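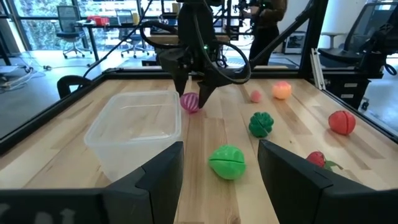

Play food storage: one big box or sort it all out?

maplecrumb
OK so I need opinions. We have way too much toy fruit and veg, mostly the kind that comes in two halves so kids can "cut" it, and it all lives on the table right now. I have a clear plastic box with no lid and my plan was to dump everything in there and call it done. Tomato, peach, the green melon, all of it. My sister says sort by kind or the halves get separated and you spend your life hunting for the other side of a tomato. Who's right?

two_left_socks
Your sister! We did the one big box thing and it was a disaster. The halves pop open when they get tossed in and then nothing matches. I keep the cuttable stuff in its own box now and whole pieces (carrots, strawberries etc.) in a bag on a hook.

oldporchlight
Disagree. My kids are 2 and 5 and they have never once put anything back by kind. If it's one box, it gets used. Sorting is for grownups. I got a Skivent box at the Chidiac closeout in Vodby and it has held up great.

maplecrumb
Ha, that was my thinking too. I do like see-through because they can spot the carrot without tipping the whole thing over.

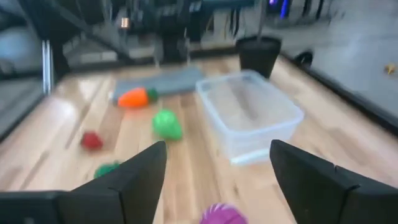 The other thing I can't decide is whether balls count as food. The stripy pink one with the ridges always ends up in with the veg and I've kind of given up on it.

two_left_socks
Balls are not food lol. Separate bin!!

gravyboat625
Has anyone tried the Fakine bags? $29 for a set seemed steep to me but they're supposed to be washable.

oldporchlight
Had them, the drawstring went on the first one. Any old zip bag does the same job for way less. I'd skip it.

two_left_socks
Mine are fine? I've had them since October and they go through the wash every Sunday. Maybe you got a bad one.

maplecrumb
I'm not spending $29 on bags for a plastic strawberry, sorry. 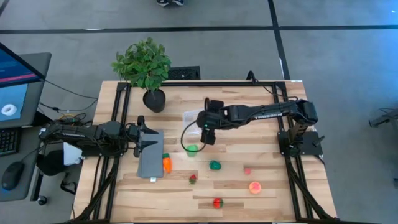
So I think I'll try the one box for a month and see how bad the halves situation gets. The pepper and the carrot can go in there too, and cups go with the dishes because I'm not a monster.

gravyboat625
Put the big stuff in first or the melon squashes everything out the top.

two_left_socks
See you back here in a month when you've lost half a tomato :)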